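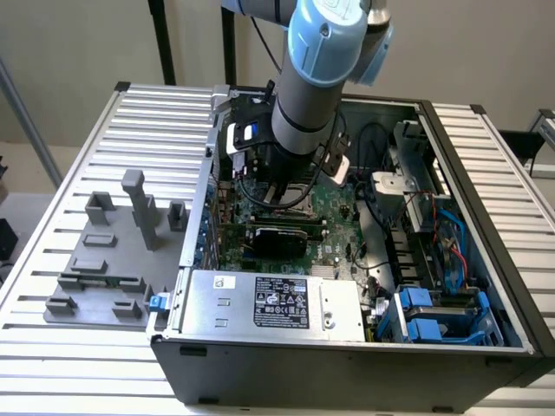

읽는 시간 4분

중고 워크스테이션과 서버를 기업에서 매입해 재판매하는 Pranier의 정비 책임자를 9월에 만났다. 회사 방침에 따라 이름은 싣지 않는다. 인터뷰의 주제는 매입 단가와 등급 판정, 그리고 부품 단위로 되파는 시장의 구조였다.

그는 완제품 재판매의 수익성이 계속 나빠지고 있다고 했다. "기업이 교체 주기를 늘리면서 들어오는 장비의 연식이 올라갔습니다. 본체로 팔면 운송비와 보증 비용을 빼고 남는 것이 거의 없습니다. 같은 장비를 CPU, 메모리, 그래픽카드, 전원 장치로 나누면 판매 기간은 길어져도 회수 금액은 커집니다."

지난 분기 Pranier가 매입한 장비는 2059대다. 이 중 1478대가 부품으로 분리됐고, 327대는 완제품으로 나갔다. 나머지는 재고로 남았거나 원자재 재활용 업체로 넘어갔다. 분리 비율을 미리 정해 두느냐는 질문에 그는 "정하지 않는다"고 답했다. 입고 시점의 시세표를 기준으로 장비마다 두 가지 예상 회수액을 계산하고, 차이가 인건비보다 크면 분리한다.

시세표는 재고 관리 프로그램 Flornine에서 매일 오전 7시에 갱신된다. 거래가 적은 품목은 최근 11건의 체결가에서 최고가와 최저가를 제외하고 평균을 낸다. "호가는 쓰지 않습니다. 호가에는 팔리지 않은 물건의 가격이 섞여 있습니다." 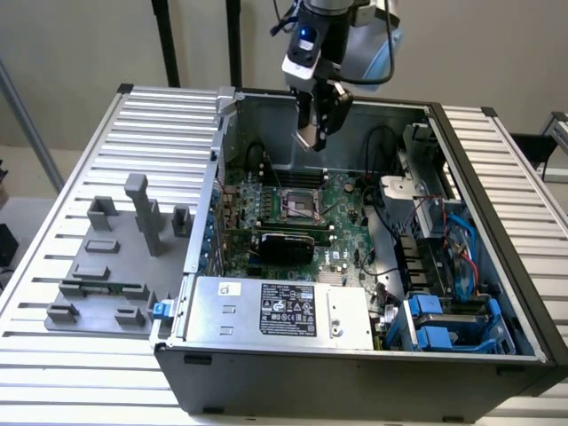
등급은 네 단계다. A는 외관과 동작에 결함이 없는 것, B는 외관 흠집만 있는 것, C는 기능 일부가 제한되는 것, D는 수리용이다. 메인보드의 등급을 가르는 것은 대부분 소켓 핀이다. "핀 하나가 휘면 메모리 채널 하나가 인식되지 않는 경우가 있습니다. 부팅이 되니까 판매자는 정상품이라고 믿고 내놓습니다. 저희는 슬롯을 전부 채워서 시험합니다."

CPU는 사정이 다르다. 고장률이 낮고 부피가 작아 보관비가 거의 들지 않는다. 다만 서버용 제품은 수요가 특정 모델에 몰린다. 같은 세대라도 코어 수가 적고 클럭이 낮은 모델은 가격이 먼저 무너진다. 그는 각인이 흐린 제품을 따로 분류한다고 했다. 모델명을 눈으로 확인할 수 없으면 구매자가 반품을 요구하는 일이 잦다.

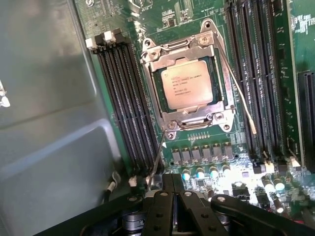
메인보드 소켓 프레임에 놓인 인텔 제온 프로세서

판매 경로를 묻자 그는 도매 거래처인 Jivham의 비중이 가장 크다고 했다. 단가는 낮지만 수량 단위로 가져가고 반품 조건이 단순하다. 소매는 마진이 높은 대신 문의 응대에 시간이 든다. "메모리 한 장을 팔면서 호환성 문의를 세 번 받으면 남는 것이 없습니다. 그래서 소매 페이지에는 시험에 쓴 보드 모델과 펌웨어 버전을 적습니다. 적은 뒤로 문의가 줄었습니다."

전원 장치는 부품 중 회수율이 가장 낮다. 제조사 전용 규격이 많고, 사용 시간을 확인할 방법이 없다. 부하 시험에서 전압 변동이 기준을 넘으면 등급을 매기지 않고 폐기한다. 저장 장치는 데이터 삭제 증명서를 발급한 뒤에만 재고로 등록한다. 증명서에는 일련번호와 삭제 방식, 작업 시각이 들어간다.
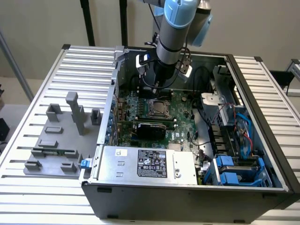 덮개를 열고 눕혀 놓은 데스크톱 본체 내부

매입하는 쪽에 바라는 점으로 그는 사양 목록의 정확도를 들었다. "구매 당시 견적서를 그대로 보내는 회사가 많습니다. 중간에 메모리를 증설했거나 그래픽카드를 뺀 기록이 없습니다. 실물과 목록이 다르면 단가를 다시 계산해야 하고 정산이 그만큼 늦어집니다." Pranier는 운영체제에서 추출한 구성 보고서를 함께 제출하면 정산 기한을 앞당겨 준다.

다음 분기에는 워크스테이션용 그래픽카드의 매입 기준을 바꿀 예정이다. 지금은 메모리 용량으로만 구간을 나누는데, 여기에 냉각 팬 상태와 보조 전원 단자의 변색 여부가 추가된다. 새 단가표는 기존 거래처에 먼저 발송한다.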